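Against the One Big Cable Box

By Imani Quintanilla
Thu 22 August

Most workplaces store spare cables in a single container. It has no owner and no contents list, and it is emptied only when the building changes hands. My position is that this container should be abolished and replaced with two shallow boxes and a flat surface to sort on. The cost is close to zero. The objections are weak, and I will go through them.

First, the mechanics. A flexible cord longer than a few times the width of its container will tangle if the container is moved. This is a property of the cord and the available space, and care on the part of the user has little effect on it. Every time the box is pulled off a shelf, the free ends migrate. A free end that passes through a loop and is then pulled makes a knot. A connector at the end of the cord makes it worse, because the connector passes through in one direction and catches in the other. Ten cords in one deep box will behave as a single object within a month of ordinary use.

The usual response is to buy a deeper box. Depth is the wrong dimension to increase. In a deep box the cord you want is under the others by definition, and retrieving it means lifting the mass and shaking it. The shaking tightens every crossing that was previously slack. A shallow carton of the same volume spreads the cords out, and most of them can be reached from above. The floor of the box can be seen, or nearly so, and the user can tell what is missing.

The best container I have found for this is the plain corrugated carton with an attached lid, the type in which small equipment is shipped. It folds flat, it stacks when closed, and it takes pencil, marker and tape equally well. It should be opened on a covered table with the lid folded all the way back, where it is out of the way of the hands.
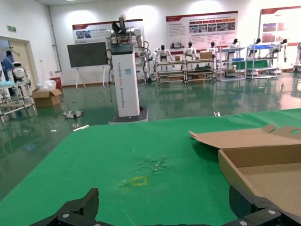
An open carton on the green sorting cloth, with the lid laid back and the finger hole at the far corner.

The cloth is worth a paragraph. Sorting on a bare hard table is noisy, and small adapters slide. A cloth holds a cord where it is put, so that a coil can be laid down and left while the next one is made. A plain color gives enough contrast for black cable to be followed by eye from one end to the other. Patterned cloth does not. Wrinkles are harmless up to the point where they hide a small connector, after which the cloth should be pulled straight. I use a dull green cotton one that cost less than lunch.

Next, the question of how many boxes. Marcelino Camargo, who keeps the stockroom at Umden and with whom I have argued about this since June, holds that the correct number is one per connector type. He has drawn up a list. The list is thorough and I do not dispute any line of it. My disagreement is with the assumption that people returning a cable at the end of the day will read it. A system with many categories has many wrong answers, and each wrong answer is a cable that will be reported lost and bought again.

Two boxes are enough. One box is for cords that have been checked and coiled. The other is for everything else. The division is by state, and type does not enter into it. A person holding a cable always knows whether they have checked and coiled it, even when they have no idea what it connects to. The decision takes no knowledge and cannot reasonably be got wrong.

The second box must be allowed to be a mess. This is the part of the scheme that meets the most resistance, particularly from people who like order. They want the unsorted box to be tidy as well, and they lay the cords in it straight, and in doing so they remove the only visible difference between the two. Sorting then has no starting point. With the cartons open side by side, the difference has to be readable from across the room.

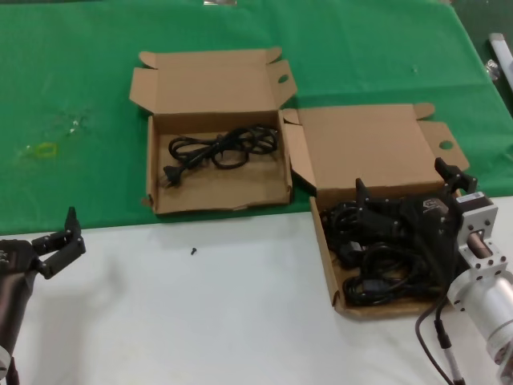 Coiling is where most of the labor goes, and most of it is spent on a standard that the cord does not need. Stage crews coil over and under, so that a long line will pay out without twisting. For a 300-foot run of stage cable this is justified. For a power cord it is excessive. The black cord in the left-hand carton is a fair specimen of what I consider good enough: loops lying across the floor of the box, a little tangled among themselves, with the two-pin plug brought out to one end where it can be identified and picked up. The carton on the right, with its heap of looped cords and small rectangular connectors, is the proper condition for a second box. A purist would redo the left one. I would leave it alone, because a single cord has nothing to tangle with except itself, and pulling gently on the plug will resolve most of that.

The general rule is that the plug stays on top or at the side, and never in the middle of the coil. The plug is the only part of a cord that carries information. It states the socket, the pin arrangement and often the rating. Burying it in the loops discards the information and forces the next person to unwind the coil to recover it.

Fasteners are a smaller matter, but they attract strong opinions. I use none inside the checked box when it holds few enough cords for each to have its own area of floor. Once they begin to overlap, a fabric strap on each is reasonable. Rubber bands are not, as they perish and leave residue on the jacket. Wire ties with a metal core can cut into soft insulation when overtightened. Wrapping the cord around its own coil and tucking the end through is common, and it puts a tight bend exactly at the strain relief, where a cord is most likely to fail. The workshop manual I learned from, printed in 1980, recommends this wrap and illustrates it. The manual is good on most other subjects.

There are commercial alternatives. Pledureo sells a divided drawer insert, and Saithong makes a wall rail with pegs. I have used both. The drawer insert works well for short leads and is useless for anything with a power brick, which does not fit the compartments. The rail is the better product. Its weakness is that a cord on a peg is only as available as the cords hung in front of it, and in a shared room the pegs fill in order of convenience, with the most recent arrival on the outside. The rail becomes the deep box turned on its side. A carton has no such pretensions, and when it is worn out it can be recycled and another one taken from the next delivery.

Cardboard does wear. The upper edges of the walls tear first, since they are where forearms and plugs rub, and the hinge of the lid goes next. A small tear along an edge has no effect on function. A failed hinge means the lid will not stand clear, and the box should be replaced. Tape repairs to a hinge rarely last long enough to repay the trouble.

The strongest objection to the scheme is that it requires a regular session at the table, and that the second box will otherwise grow until it becomes the original problem again. This is correct. A second box that is never worked through is simply the old box with a better name. My answer is that its size sets the limit. When the lid will no longer close flat, the sorting is due, and no more cords go in until it is done. With a shallow carton that point arrives early, while the job still takes less than half an hour. With the deep bin it arrives after years, by which time the job takes an afternoon and is put off.

A related objection concerns cords that turn up in sorting and match nothing in the building. Camargo keeps them. He cites an incident at Weta, the print shop where he worked before, in which a discarded lead was needed the following week for a machine that had come back from repair. I accept the incident. I do not accept it as a policy, given the shelf space he now devotes to leads for machines that will not be coming back. An unmatched cord should get a dated tag and go back into the second box. If it has the same tag on it after two more sortings, it should leave the building by way of electrical recycling.

Camargo has agreed to try the two cartons on the lower shelf, provided that his list stays taped to the inside of the cupboard door. I have no objection to the list staying there.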